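Can machines do the chores yet - speaker notes
Latrice Marchetti, Indau meetup, March 16, 2025
(20 min + questions, keep water handy)

OPEN
Don't do the bio. Go straight to the question - who here would let a machine pack their groceries? Wait for hands. Then: who would let it do the eggs?
Short answer for tonight: some chores, slowly, with a person close by. Say it early so people can relax.

WHAT WORKS
Floors. Fine, everyone knows. One sentence and move on.
Same box, same spot, same lid. The Ehlers line does this all day, Birgit Rothe let me stand and watch it. Boring in the best way. Mention that the parts come in on a fixed tray - half the job is done by the tray.
Boxes with flat sides. Suction loves flat sides.

WHAT DOESNT
Laundry - tell the sock story, keep it SHORT this time.
Anything thin, floppy or see-through. Bags, film, clear lids. Depth sensors look right through clear plastic or get a bounce off it, and the arm goes for something that isn't there.
Tables with other stuff on them. A real kitchen table is never just the job.

NUMBERS (slow down here)
Vimora trial, one pick-and-pack chore, 660 tries. Clean table, known items: good enough to show your boss. Then Sepehr put clutter back on the table and we lost 40 points off the success rate. Same arm, same code.
Time per item: 3 minutes at worst. My mom does it in a few secconds. Pause for laugh, dont push it.

FRUIT SLIDE

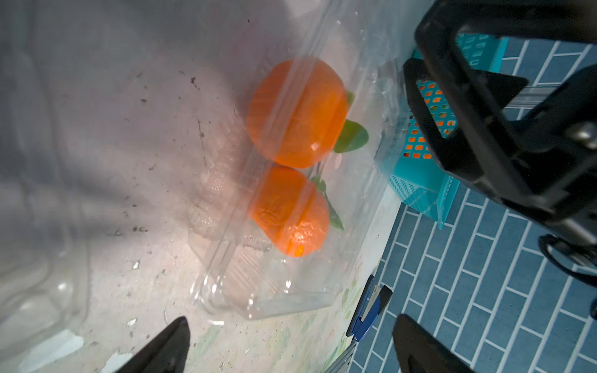

Clear clamshell, two orange fruit, gripper's-eye view.
Ask the room what's hard. Let them talk first.
Then: ridge in the plastic runs right across both fruits and bends the outlines. White glare on the corners. Second clear tray or lid on the left. And a stapler down by the fingertips - has nothing to do with fruit, the machine has to know that.
Point at the leaves. Do you grab by a leaf? A kid knows you don't.

CLOSE
Shop floor before kitchen, that's my bet. Na-rae Song disagrees, she's in the second row, let her have the mic.
Flendov demo again in May - give the sign-up link, spell it out loud.
If time: Graham's question re cost. If no time, skip to thanks.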